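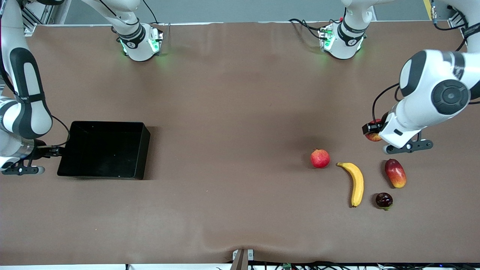 Veststead Kitchen opens its second restaurant on the lower level of the Nikolovski Center on Fri 6 September. The answers on this page cover the questions most often received by our guest services office about the new site, its menu and its opening arrangements. Tables at the restaurant are set without linen; guests who require a covered table for a private event should refer to the section on group bookings.

## Location and hours

**Where is the restaurant?**

The restaurant is in Unit 47, beside the east escalators and opposite the Zudance shoe store. The closest entrance is the one on the parking garage side.

**What are the opening hours?**

Breakfast is served from 7:30 a.m. on weekdays and from 9 a.m. on weekends. The kitchen closes at 9 p.m. every day, and the counter stays open for drinks and packaged items for a further half hour. Hours on public holidays follow those of the center and are posted at the door.

**Is parking available?**

Yes. Guests who spend $40 or more may have their garage ticket validated at the register for two hours. Validation cannot be applied after the guest has left the restaurant.

## Menu and ordering

**Is the menu the same as at the original restaurant?**

Most of it is. The grain bowls, soups and flatbreads are identical in recipe and portion. The new site also has a grill, so it offers four hot sandwiches that are not sold at the original location. The weekend pancake plate is not available at the center at present.

**Can I order ahead?**

Orders may be placed through the Fukemitz ordering app or by telephone. Collection is from the shelf to the left of the register. Orders not collected within 45 minutes are discarded and cannot be refunded.

**Do you deliver?**

Not from this site. Delivery continues from the original restaurant only, and the delivery area has not changed.

**How are allergens handled?**

A printed allergen guide is kept at the register and may be requested at any time. Nuts, sesame, wheat, eggs and dairy are all used in the kitchen, and the same grill is used for all hot sandwiches. We are therefore unable to guarantee that any dish is free of a given allergen - guests with severe allergies should speak to the manager on duty before ordering.

**Is there a children's menu?**

Yes. It has five dishes, each served with fruit and a small drink, and is offered to guests aged ten and under.

## Seating and group bookings

**How large is the restaurant?**

The unit measures 2,830 square feet, including the kitchen. There are 27 tables inside. Seating in the shared court outside the restaurant belongs to the center and cannot be reserved through us.

**Can I reserve a table?**

Reservations are accepted for parties of six or more, Monday through Thursday. All other tables are offered in order of arrival.

**Can the restaurant be hired for a private event?**

The rear section may be hired on weekday evenings, beginning in November. A deposit is payable when the date is confirmed. Table covers may be hired for an additional charge or supplied by the guest, provided that they do not reach the floor.

## Payment and gift cards

**What forms of payment are accepted?**

All major credit and debit cards, contactless payment and cash are accepted. Personal checks are not.

**Can I use a gift card bought at the original restaurant?**

Yes. Gift cards and loyalty stamps are valid at both locations. Paper vouchers issued by the center may be used here only.

**Who should I contact about lost property?**

Items found in the restaurant are held at the register for seven days and then passed to the center's information desk on the main level.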